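Pruvmont Fund, Small Grants
Progress report: Flondthorpe toiletries and cosmetics packing
Report date: July 7, 2024

Work done in this period

The grant pays for the sorting, checking and packing of donated personal care items at the Flondthorpe store room, and for their delivery to the partner shelters. Since the last report we have packed 135 bags. All of them have gone out except 5, which are on the shelf for the next pickup.

Sorting now happens on two tables in place of one. The first is for bulky items such as shampoo, shower gel and diapers. The second is for small items: compacts, cream jars, tins, sample cartons, cotton pads. Before May these were mixed together, and small things ended up at the bottom of crates or went out in the wrong bag. The second table is covered with cloth so that jars and glass do not slide or chip when they are put down.

Stock

Most of what came in this spring was from Fekavow, which sent us mixed cartons of end-of-line goods. Household donations continue at the usual level. They take longer to check than shop stock, as many pieces arrive without their outer box and the expiration date is often on the box only. Anything with no date and no batch code is set aside. Opened items are thrown out, and we have asked donors on the drop-off sign not to include them.

We are still short of deodorant, razors and unscented soap. We have more face makeup than the shelters ask for. Two of them take it gladly, one does not want it at all, and we have adjusted the packing lists to match.

Labels in other languages

A fair share of the cosmetics is imported, and the printing on the back is small. Sun protection products and face powders need the most time, as the shelters want to know what a product is before they hand it over. We write a plain English sticker for each one. The Ji label printer bought with the grant has been in use since May and has replaced the handwritten stickers. It jams on the narrow roll, so we are using the wide roll for everything for now.
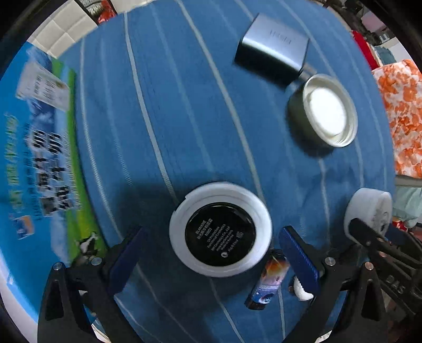
Small items are laid out with space between them before they go into bags, so that the printing can be read without picking everything up. Compacts stay in a round container where we have one, and small cartons go in last. Tissue and cotton used as padding is removed at the table and is not packed.

Spending

Spending is within budget. The printer, the labels and the bags are paid for. Transport has cost more than planned because one shelter moved across town, and we would like to move the unspent shelving money to cover it. Please let us know if this needs a separate request.

Next period

We plan 3 deliveries before the next report. We also need to:
replace the lamp over the second table
write down the date-checking rules on one sheet
clear the set-aside crates, 5 at present
ask Fekavow for a contents list with each carton

A full list of items packed, by shelter, will be sent with the final report.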